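Small Arm, Big August

By Daryna Savchuk

Zodwa Nkuna had never coded more than a spreadsheet when she joined the Velik shared workshop. By August she was rehearsing a robot build on her laptop every night, and loving it! The group models each job in a simulator first, right down to the plank floor, then cuts metal. Her favourite test has the white arm holding a thin grey rod over a strip of printed target marks.
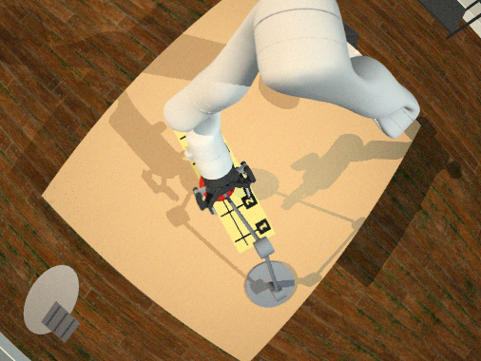

Do you need a real arm to get started?

A mid-range laptop and a free simulator will keep you busy for months, and crashes cost nothing.

Karabo Venter handles the joints and has rebuilt the wrist model 14 times (he'd happily go again). Colour helps too, he reckons. With a red ball on the table, it's easy to judge where the dark fingertips are hovering. 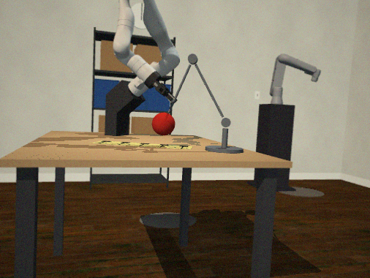
4 min read

Next comes the real bench. Members have put in 600 dollars for motors, and Busisiwe Pretorius is already sketching brackets on the back of the roster. Zodwa wants the first grip test done before the summer holidays. She's bringing the cake.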